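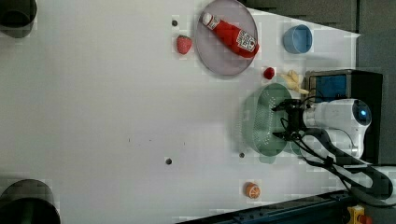
Flelia Table Top, White — for kitchens, dining rooms and small cafes

The Flelia is a table top sold without legs. We make it in our workshop in Brerkthorpe and send it flat, in one carton, with the screws and the paper drilling guide inside. It fits the Sasaki trestles and the Cusivley steel frame, and it also fits most older frames if the cross bars are flat on the upper side.

We started to make this top after many customers asked for a white surface which can be used for food every day. Our earlier white top was painted. It was nice to look at, but people who cook a lot wrote to us that the paint became dull near the place where they put down plates. The Flelia has a hard pressed surface with a matt finish. It is the same on both faces, so you can turn the top over after some years and use the other side.

Sizes

The standard top is 2000 mm long. The depth can be 700 mm or 800 mm, and the price is the same for both. Other lengths are possible up to the standard length, in steps of 200 mm. Please write the length you need in the order comment and we will confirm it before cutting. A top that is cut to order cannot be returned, so please measure the room twice, and the door and the staircase also.

The edge is rounded by hand with fine paper. It is not sharp for the arms when you sit for a long time. Square edges can be ordered if two tops will stand together as one long table.

What the surface can take

Tomato sauce, ketchup, coffee, red wine, beet juice and soy sauce can be wiped off with a damp cloth. Do it the same day if possible. Turmeric and fresh ginger paste are more difficult, and berries too when they are left overnight. For these, put a paste of baking soda and water on the spot, wait 5 minutes and wipe without pressing hard. Isamu Aoki in our workshop tried this paste on sample pieces with curry on them, and it left a faint yellow shade on one piece only, the one he forgot over a holiday.

Please do not use scouring powder or the green side of a sponge. The matt finish will become shiny in that place and we have no method to bring it back.

Hot pans need a trivet. A cup of tea or a soup bowl is no problem. We do not recommend cutting directly on the top — the knife will not go deep, but thin lines will show when light comes from the side.

Holes for cables and screws

Every top can be ordered with or without cable holes. A hole is made at the rear edge if you do not tell us another position. The cut edge inside is sealed against water. If you drill holes by yourself, please seal them with the small tube of lacquer from the carton, otherwise moisture will go into the core and the surface will lift after some months.

Fitting to the frame

Two people are needed. Put the top face down on a blanket, place the frame on it and mark through the frame with a pencil. Drill with the stop ring on the drill bit. The ring is set to the right depth when it leaves us, please do not move it. Tighten all screws by hand first and then once more with the screwdriver. Check them again after one month of use, especially with the Cusivley frame, which has slotted holes and can move a little in the beginning.

On the Sasaki trestles the top can also lie free, on the four rubber pads. Many people do it this way so they can put the table away. For homes with small children we advise the screws.

Delivery

The carton is heavy and the driver brings it only to the street door. In March and April we have the most orders and the waiting time becomes longer, up to five weeks. In the other months it is normally two or three. If a corner is damaged on arrival, write the damage on the driver's paper and send us a message with the order number. Sayaka Okabe answers these messages and she will arrange the new top. The damaged one can stay with you until the exchange.

From customers

"I run a lunch place with six tables and replaced all the tops last winter. They are wiped maybe thirty times in a day and still look even. I would like a light grey version." — Hideaki Araj's order was corrected on request; the customer signs as Hideaki Arai

"Good top. The pencil marks from the factory were on the side I wanted to use, but they went away with an eraser." — Itsuki Higuchi

A light grey version is planned. We do not have a date for it. Samples of the white surface are free, one per household, and come by letter post.

Item number: 726
Color: white, both faces
Finish: matt
Legs: not included
In the carton: table top, screws, drill bit with stop ring, paper drilling guide, tube of lacquer
Fits: Sasaki trestles, Cusivley steel frame, other flat frames
Guarantee: five years on the surface in private homes, two years in cafes and restaurants

Questions about special lengths go to Daichi Koyama at the workshop. The telephone is open from 9:00 in the morning until noon; in the afternoon the saws are running and it is better to write.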